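Schlafen nach Zahlen

4. Februar 2021

Seit Weihnachten liegt bei uns ein Gerät unter der Matratze, das mir morgens sagt, wie ich geschlafen habe. Es heißt Rikix, ist ein flacher Streifen mit Kabel und war ein Geschenk meiner Schwester, die es gut gemeint hat. Vorher habe ich das morgens ohne fremde Hilfe gewusst, oder jedenfalls geglaubt, es zu wissen.

Die App vergibt Punkte, maximal 100. In der ersten Nacht hatte ich 71, und das klang nach einer Drei minus. Also habe ich mich angestrengt. Früher ins Bett, kein Kaffee nach dem Mittagessen, das Handy in der Küche (was unpraktisch ist, wenn die App, die einen lobt, auf dem Handy wohnt). Nach einer Woche war ich bei 68.

Nun bin ich kein Arzt, und vielleicht mache ich es mir zu leicht. Aber mich stört, dass mir keiner sagen kann, was die Punkte eigentlich messen. In der Anleitung steht etwas von »Bewegung und Rhythmus«. Im Hilfebereich steht, die Berechnung werde laufend verbessert. Wenn sie laufend verbessert wird, was waren dann meine 71 von damals wert? Und wieso darf ich sie in einem Diagramm mit den 68 von letzter Woche vergleichen, als wäre es dieselbe Skala? Ich habe dem Hersteller geschrieben und einen Textbaustein zurückbekommen, in dem mir zu meinem gesunden Lebensstil gratuliert wurde.

Am merkwürdigsten war eine Nacht im Januar. Ich lag von zwei bis halb fünf wach und habe über die Nebenkostenabrechnung nachgedacht, sehr still, auf dem Rücken. Rikix verbuchte das als Tiefschlaf. 88 Punkte, mein bisheriger Rekord, dazu ein kleines Feuerwerk auf dem Bildschirm. 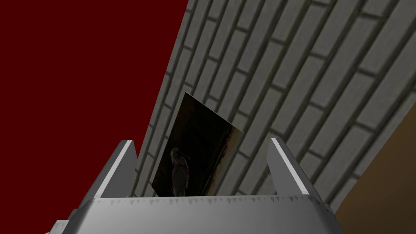
Rehema Swai schrieb mir dazu, ich würde es mir zu bequem machen. Bei ihr habe so ein Streifen immerhin dafür gesorgt, dass sie seit einem Jahr zu halbwegs festen Zeiten ins Bett gehe, und ob die Punkte stimmten, sei ihr dabei herzlich egal. Eine Waage, die zwei Kilo danebenliege, zeige ja auch, ob man zunimmt.

Das Argument mit der Waage habe ich ein paar Tage mit mir herumgetragen. Es stimmt, solange die Waage immer um dieselben zwei Kilo danebenliegt. Wenn sie an manchen Tagen mein Gewicht anzeigt und an anderen das des Katers, hilft sie mir nicht mehr. Die festen Zeiten gönne ich Rehema trotzdem. Dafür hätte es allerdings auch ein Wecker getan, der abends klingelt, und der verlangt kein Abonnement.

Denn das kommt noch dazu: 4 Euro im Monat für die »vertiefte Analyse«. Ich habe sie für einen Monat gebucht, aus Neugier und damit ich hier nicht über etwas schimpfe, das ich nicht kenne. Die vertiefte Analyse teilte mir mit, dass ich am Wochenende länger schlafe als unter der Woche. Außerdem empfahl sie ein Kissen der Firma Widmont.

Esther Wanyama hat mir ihr altes Schlaftagebuch geliehen, ein Schulheft mit drei Spalten: hingelegt, aufgestanden, wie war's. In der dritten Spalte steht meistens »geht so«. Ich führe jetzt seit Ende Januar selber eins und traue ihm auch nur halb, schließlich schreibe ich morgens auf, woran ich mich zu erinnern meine. Aber wenigstens weiß ich, wer da rät.

Was mir beim Aufschreiben aufgefallen ist — an Tagen, an denen ich zuerst in die App geschaut habe, steht im Heft fast immer das, was die App gesagt hat. Schlechte Punkte, müder Eintrag. Für eine Studie reicht das nicht, dafür sind es zu wenige Nächte und ein einziger, voreingenommener Proband. Seitdem fülle ich trotzdem erst das Heft aus und schaue danach aufs Handy.

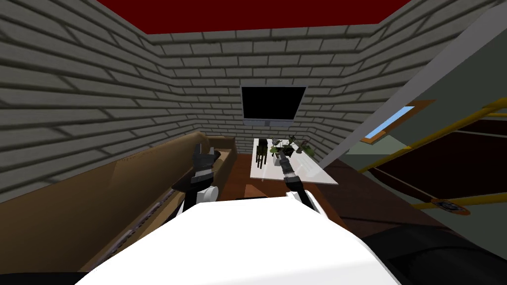
Nachtrag zum Abonnement

Gekündigt habe ich über die Webseite, in der App fehlt der Knopf. Man wird gefragt, ob man sicher sei, dann noch einmal, dann bekommt man zwei Monate zum halben Preis angeboten. Die Bestätigung kam um 3:12 Uhr nachts per Mail. Ich war wach.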